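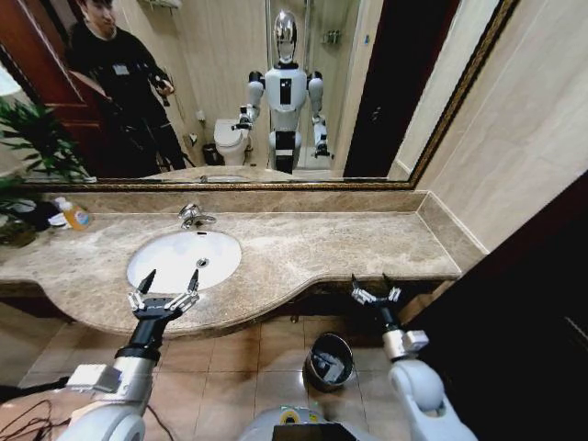 A reader wrote to us in the spring to say that she would believe in household robots on the day one of them could put a toothbrush back where it belongs, and that until then we might kindly stop printing articles about them. I have had her letter pinned over my bench ever since, and I am very fond of it.

The long way round a bathroom counter

Hidora Magazine, 2023-11-06

Search Hidora Enter a word or phrase Go

I share a workshop in Sudby, in what used to be the Deschamps piano showroom, with people who mostly make furniture. They are patient neighbours. My corner is the one with the cables in it, and for longer than I care to admit it has been given over to a project called Noseck, a name we took off the side of an old packing crate and never got round to changing.

Noseck is the part of a robot you don't see. It is the program that sits between a person working the controls and a pair of arms, and it writes down everything the arms are told to do, so that the same movement can be looked at afterwards, trimmed, slowed down and tried again. There is some hardware in it too (a box for the power switches, a bracket or two, a great deal of cable tie), but the bulk of the building has been done at a keyboard with a mug of tea going cold next to it. We started on a table in the workshop, with a washing-up bowl standing in for a basin, and we got quite good at it. Then we moved to a proper bathroom and were beginners all over again.

Anyone who has fitted a kitchen will know the feeling. On the workshop table every edge is straight and every measurement starts from a corner. A vanity top with a curved front has no corner worth the name. The front edge comes out to meet you at the sink and slips away again to the side, so that the safe resting height for a gripper over one part of it is thin air over another. Polished marble was its own trouble. The pattern in the stone is lovely to look at and a misery for a program trying to decide where a small pale object stops and the counter begins.

And then the mirror! I had thought about the mirror, I really had, and I still hadn't thought about it enough. A big mirror gives you a second room, with a second robot in it and a second set of arms moving when yours do. The first version of Noseck was perfectly willing to plan a reach towards a tap on the other side of the glass. We cured it in the dullest way possible, by drawing a flat wall in the program where the mirror hangs and telling it that nothing beyond the wall could be touched. It took nine evenings to get that wall in the right place. 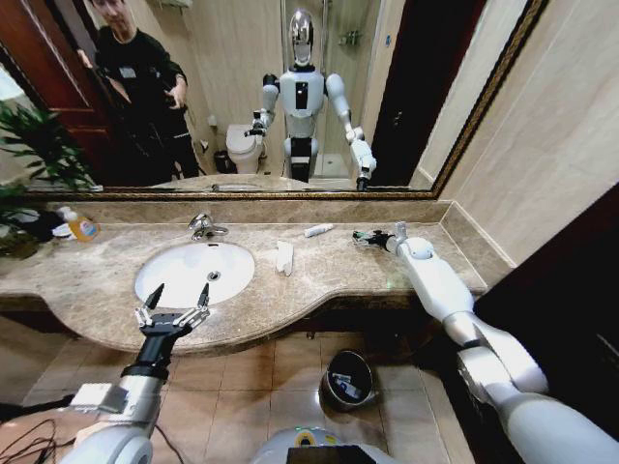 The other half of the job is the person at the controls. We work with one operator at a time, standing well back from the arms, and it is surprising how much the quality of a run depends on whether that person has had their supper. A tired hand overshoots. It pushes on past the thing it wants and comes back to it, and the recording keeps the whole wobble for ever. So there are house rules now, written on a card. Arms are raised and lowered slowly. Both grippers open before anything else happens. Two people in the building whenever the power is on, and either of them may call a stop without giving a reason.

I keep a paper notebook as well, which the younger members find very funny. It has 52 pages filled so far, and when something goes wrong it is usually the notebook that tells me why. "Tube rolled" appears in it a great many times. So does "cloth again". A tube is light, and it will skate away from a fingertip that arrives even slightly off its middle. A cloth is worse, having no fixed shape at all, and the best approach we have found is to come down from above with the fingers wide apart and close them very gently, as you might pick up a sleeping kitten if you had only a pair of pliers to do it with.

By the end of the summer we had 316 recorded runs on the shelf. I went through every one of them at my bench over several wet weekends, with the furniture people sanding away behind me, and threw out the ones where we had learned nothing. It is slow work and I enjoyed it a good deal more than I expected to. You begin to recognise who was driving. One of our number always comes at things from the left, and another hovers and hovers like somebody choosing a cake.
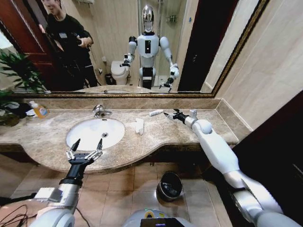
Can you do this sort of thing at home, without a humanoid robot to hand?

A single small arm clamped to a table is plenty to begin with, and most of what I have described above was worked out on one. Spend your money on a good clamp and a stop button you can reach with your elbow.

I would add one piece of advice to that, which is to choose a dull task and stay with it. We were tempted more than once to go off and try laundry, or the kettle, and every time we were talked back to the basin by whoever had the most sense that evening. The same few objects, put down a little differently each time, will show you nearly everything that is wrong with your program.
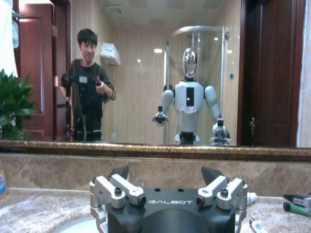 Toothbrush country: an open gripper over the marble, with the robot reflected in the mirror.

What we are building next is a softer cover for the fingertips. There are several on my bench at the moment, cut from various rubbery things that the furniture people were throwing out, and the one I like best came off a worn sanding block. It grips well and it looks dreadful. We shall try it on handles first and tubes afterwards, and the cloth can wait until November is out and I have got my patience back. The reader's letter is staying where it is on the wall for now. I have promised to write to her when there is something to report about the toothbrush.

Contact the editors | © 2023 Hidora Magazine | Back to top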